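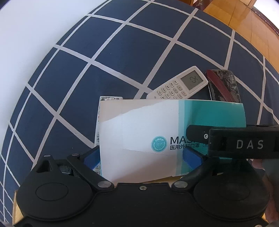

Course notes by Solène Carré
Household Organization, Unit 7: Small Things on Flat Surfaces
January 28, 2023

Read these notes before the practical session. The reading for this unit is pages 198 to 214 of the course reader. Bring a pencil and the blank sorting sheet from Unit 6.

What this unit covers

In Unit 6 we dealt with closets and drawers. Those are closed spaces, and what is inside them mostly stays where it was put. Unit 7 is about open surfaces: the coffee table, the nightstand, the end of the kitchen counter, the shelf by the front door. They fill up faster than closets do, and the items on them are used more often.

We will work with two items through most of the unit, a package of medical face masks and the remote control for an air conditioner. Both turn up on tables in a great many homes. They get put down side by side and they have very little in common once you ask where each should live.

Terms

Surface item: anything left on an open surface between uses.

Home: the one place an item returns to. An item can be used anywhere but it has one home.

Fixed-use item: something used in one room only. The air-conditioner remote is fixed-use. It needs to stay in the room with the unit it controls.

Traveling item: something used in different rooms or taken outside. Face masks are traveling items.

Stock: the unopened or partly used supply of something. A box of masks is stock. A single mask in a coat pocket is not.

Step one: clear by kind

Pick up items one at a time and sort them by kind, without deciding yet where they go. Students often try to sort and put away in one pass. This makes for a lot of walking back and forth, and the surface stays half full for an hour. Use a tray or the seat of a chair for each kind.

Lift boxes upright, by the sides. Paperboard packages of masks, tissues and bandages are often opened at one end, and if you pick them up by the top flap they tear further or spill. If the flap is loose, fold it in before you move the box.

Lay remotes face up. Buttons get pressed when a remote is face down under other things, and an air conditioner can be switched on or reset without anyone in the room noticing right away.

Step two: check before you store

For a package of masks:
Read the front panel. A package marked 医用外科口罩 holds medical surgical masks. Other types of mask should be kept apart from these, in their own box.
Find the expiration date, if there is one, and write it on the top in marker where you can see it.
Look at the opening. If it no longer closes, move the masks into a clean bag with a zip closure and cut out the front panel to go in with them.
Do not combine two opened packages unless they are the same type and the dates match.

For an air-conditioner remote:
Look at the display. If it shows a set temperature, such as 25, the batteries have at least some life left. If the digits are faint or missing, change the batteries before you store it.
Wipe it with a dry cloth, or one that is barely damp. Keep water away from the gaps between the buttons.
If the air conditioner will not be used for the season, take the batteries out and tape them together in a small bag – not loose in a drawer with coins and keys.

Note on temperature numbers. Remotes for units sold in many countries show degrees Celsius. 25 in Celsius is 77 in Fahrenheit. If you are helping an older relative sort a home with a unit like this, write the Fahrenheit figure on a piece of tape and stick it to the back of the remote.

Step three: assign a home

The home for a fixed-use item is within arm's reach of where the person stands or sits when using it. For the remote this usually means a wall holder beside the air conditioner or a shallow dish on the nightstand. The wall holder is better in a room shared by several people. A Grenarine adhesive holder is what we use in the practice room, but any holder with a lip at the front will do. Press it on, leave it overnight, and put the remote in the next day.

A traveling item gets its home near the door it leaves by. Keep a few masks in a small box or envelope at the front door. The stock goes somewhere dry and closed, such as a hall cabinet. Bathrooms are too damp for paper packaging.

White items on a white or pale surface are hard to find. If the household loses the remote often, put a strip of colored tape across the back.

Case from last year

A student household in Curnport kept a record of one coffee table for two weeks. Three people lived there. Most of the looking was for the remote, and it was usually under mail or behind a box. They put up a wall holder and moved the mask box to the hall. In the second week they still left mail on the table, and the remote was misplaced once, when a guest took it to the kitchen. The full record is item 481 in the course folder. Read it for how the sheet was filled in – the handwriting is poor but the columns are used correctly.

Practical session

Work in pairs. Each pair gets a Soltach tray with mixed surface items. One person sorts and the other writes, then change places.

Record for each item:
kind
fixed-use or traveling
condition, including any tears or loose flaps
proposed home
who in the household needs to know about the change

The last column is the one most often left blank. Fill it in.

For next time

Choose one open surface in your own home, no larger than a coffee table. Sort it using the three steps and fill in one sheet. Leave it alone for several days, then fill in a second sheet showing what has come back. Bring both sheets. Unit 8 starts with the items that came back.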